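What Is a Warranty?

When you buy something new, it sometimes comes with a small folded paper that most people never read. It might be tucked under the cardboard in the bottom of the box. That paper is often the warranty.

A warranty is a promise from the company that made or sold the thing. The promise says that if the thing breaks because it was made badly, the company will do something to put it right. It might fix it, swap it for another one, or give the money back. The paper says which of these the company will do.

A promise with edges

Warranties don't cover everything, and they don't last forever. Think of one as a promise with edges around it. Inside the edges, the company has to help. Outside them, it can say no.

The first edge is time. Suppose your family buys a desk lamp made by a company named Drulley, and the warranty lasts 2 years. If a bad switch makes the lamp stop working after one year, the company has to help. If the switch quits after three years, the time has run out.

The second edge is the reason it broke. Warranties usually cover mistakes made in the factory, such as a loose wire or a part that was put in crooked. They usually don't cover accidents. If you knock the lamp off the desk with a basketball, that is an accident, and the lamp was fine before the ball got there.

The third edge is wear. Things get old when people use them. The bottoms of your sneakers get thin from walking. Pencil erasers shrink. A warranty normally leaves this out.

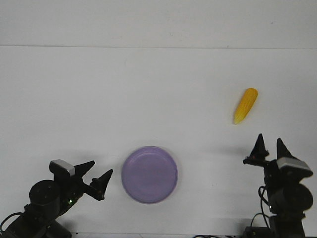
A reader named Badawi asked whether a warranty still counts if you threw away the box. Usually it does. The box is mostly there to protect the thing on its way to you. Some companies ask for it back in the original box, though, so check the paper before you put the cardboard in the recycling.

What matters more is the receipt. A receipt shows the day you bought something and the store you bought it from. Without the day, the company can't tell if the time has run out. Many families keep receipts in an envelope or a drawer. Others take a picture of each one with a phone, which is smart, as the ink on store receipts can fade.

How a claim works

Asking a company to keep its warranty promise is called making a claim. Let's follow one.

A girl gets a music player for her birthday, in April. It was bought at a store called Pukgate. In the summer the left speaker goes quiet, even though she has never dropped the player or gotten it wet. Her dad finds the receipt. They read the warranty paper together and see that the speakers are covered.

Her dad writes to the company. He says what they bought, when they bought it, and what went wrong. The company sends back a claim number, which is 433. That number helps the company find their letter again when other people are writing in too. They mail the player, and the company has 31 days to repair it or send a new one. The 31 days are written in the warranty, so both sides know what to expect.

If the company says no, it should tell them why. Her dad can write again if he thinks the company made a mistake.

Words you might see

Defect: something wrong with the way a thing was made.

Void: no longer counts. A warranty can become void if you break its rules, for example by taking the player apart with a screwdriver.

Limited: covers some parts or some problems and leaves out others. Most warranties are limited.

Extended warranty: extra time that you pay for. A store might offer this at the cash register. Some grown-ups buy it and some don't. It depends on the price of the thing and how long it is likely to last.

Why do companies bother?

Fixing things costs money. Say a company called Skutport sells 1,000 radios and a few of them come back broken. Skutport has to pay for the repairs and the mail. But people are more willing to buy a radio when they know they can get help with it. The company also learns which part keeps breaking, and it can make that part better in the next radio.

In many places, laws give shoppers some protection even when there is no warranty paper at all. The laws are different from place to place. A grown-up can look up the ones where you live.

Try it at home

Ask a grown-up if you can look at a warranty for something in your house. A toaster is a good one. See if you can find how long the promise lasts, what it covers, and what it leaves out. Some of the print will be very small.

Page last updated August 27, 2020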